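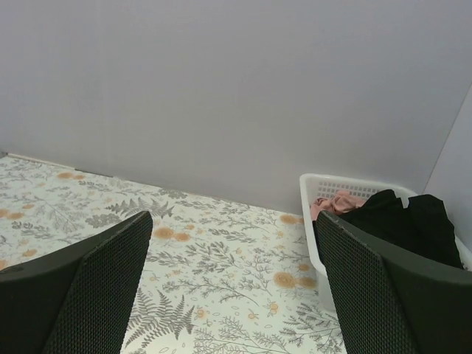 Hi Radomír,

August update on the Narside kitchen, as promised! We've spent $1,250 so far, mostly on shelving and paint, and I still have the plumber's bill to come (Matěj is chasing it).

The big table is now against the wall, and I put the off-white cover with the gray ferns and little orange-tan flowers on it. I wasn't sure about ferns next to pale gray paint, but I love it! The basket lives on that table too, so people have one place to look before they start opening every cupboard.

We've sorted 30 boxes from the old Vamville pantry. Akihiko took 5 of them home to wash the jars, bless him. Almost everything else is shelved, apart from the baking pans, which won't fit anywhere yet.

Next up is the drawer by the sink, and then labels. Could you let me know if the second payment can come before the plumber does?

Thanks so much,
Branislav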